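4. Fitting the wall bracket and connecting the Karncombe heater

This section covers the Karncombe 400 panel heater in its wall-mounted form. For the free-standing form, go to section 5. The heater must be switched off at the wall until step 12.

4.1 Before you start

Check that the wall is sound and flat. The bracket can be fixed to brick, block or timber studs. Do not fix it to plasterboard alone.

You will need a drill, a 6 mm masonry bit, a spirit level, a pencil, a tape measure and a cross-head screwdriver. Screws and wall plugs are in the bag marked W. The plugs are for brick and block only.

CAUTION: Check for hidden pipes and cables before drilling. Do not mount the heater directly below a socket outlet.

4.2 Clearances

Leave at least 400 mm above the heater and 150 mm at each side. The lower edge must be at least 150 mm above the finished floor. Curtains must not hang within 30 cm of the front panel, open or drawn.

In a bathroom, the heater must be placed so that the controls cannot be reached by a person in the bath or shower. Local wiring rules apply and may ask for more than this.

4.3 Fixing the bracket

1. Lift the bracket off the back of the heater by pressing both spring tabs and sliding it down.
2. Hold the bracket against the wall with the arrow pointing up. Level it and mark the four holes.
3. Drill to a depth of 40 mm. Clear the dust from each hole.
4. Push in the wall plugs until they are flush. On studs, drill a 3 mm pilot hole instead.
5. Fix the bracket with the upper two screws first. Check the level again, then fit the lower two.
6. Pull firmly on the bracket. If it moves, take it down and fix it in a different place.

NOTE: The Widmer bracket supplied with earlier heaters has a different hole spacing and cannot be reused.

4.4 Hanging the heater

7. Hook the lower slots of the heater over the lower lugs of the bracket.
8. Tilt the heater back until both spring tabs click.
9. Fit the locking screw on the right-hand side. Hand-tight is enough.

4.5 Connecting and first use

10. Run the cable away from the top of the heater. Do not coil it behind the panel.
11. Plug directly into a wall socket. Do not use an extension lead or an adaptor.
12. Switch on at the wall. The display shows two dashes, then the room temperature.
13. Set the thermostat to 23 and leave the heater on for 30 minutes with a window open. A slight smell is normal during this time.
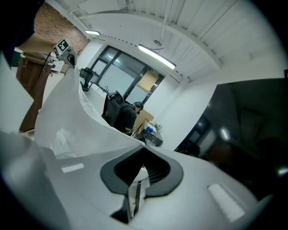

Fig. 7. White plastic body with black rubber pad.

If the display shows E2, the room sensor is not being read. Switch off, wait one minute and switch on again. If E2 returns, do not use the heater. Contact the Drudside service desk with the serial number, printed on the label behind the lower right corner.

4.6 Removing the heater

Switch off at the wall, unplug and allow the panel to cool. Take out the locking screw, press both spring tabs and tilt the top forward. Lift clear of the lower lugs.

Section revised April. Text: Josefien Van Hecke. Checked: Panya Khamphan.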